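Progress report to Haller, second period
Project: Trivero, assessment of household chore automation
Prepared by: Genowefa Rutkowska

1. Status

Work in this period moved from drawer opening, closed out in June, to kitchen item transfer. The question set by Haller remains the same: which routine chores can a single arm with a two-finger gripper complete without a person stepping in, and at what pace. Wiping and cloth folding have not started.

2. Item transfer

The task is to move a named food item from one plate to another and leave everything else where it was. It stands in for clearing a table and for plating in a small canteen kitchen. Toy food is used throughout so that shape and color stay fixed between sessions. Each session consists of 60 attempts. An attempt is ended after 35 seconds if the item has not been released on the target plate.

The eggplant is the hardest item in the set. It is long and smooth, and the approach has to be adjusted to the way it lies on the plate. The green and red plates are placed close together, which leaves little clearance for a finger between the rims. 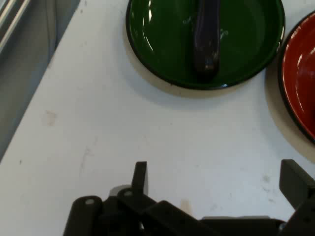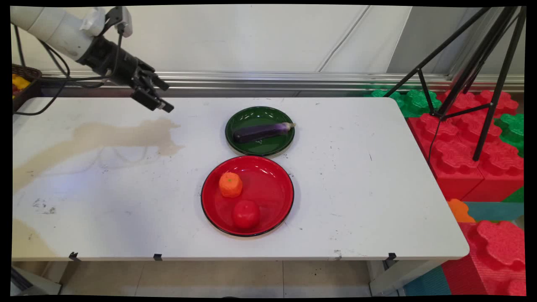
In the last session of the period, 7 attempts ended in a timeout, most of them after a repeated regrasp. Two ended with a plate being pushed out of position. The remaining attempts were completed without intervention. We consider this good enough to continue but not good enough to claim the chore. A person does the same transfer in a couple of seconds and does not move the plate.

Glare on glazed surfaces remains an open issue. The position estimate drifts when a highlight falls near the edge of an item. Grorard supplied a revised filter, which reduced the drift on dark items and had no clear effect on light ones.

3. Equipment and spending

The replacement finger pads ordered from Czerwiński arrived late and were fitted after the final session, so no results with them are included. Spending is within the approved budget. The amount set aside for a second set of kitchen items has not been used and we ask to carry it over.

4. Next period

Repeat the transfer sessions with the new pads. Add a bowl as a target. Begin wiping trials on a flat surface. A decision is needed from Haller on whether real produce should be included before the final report, as this affects cleaning time and scheduling.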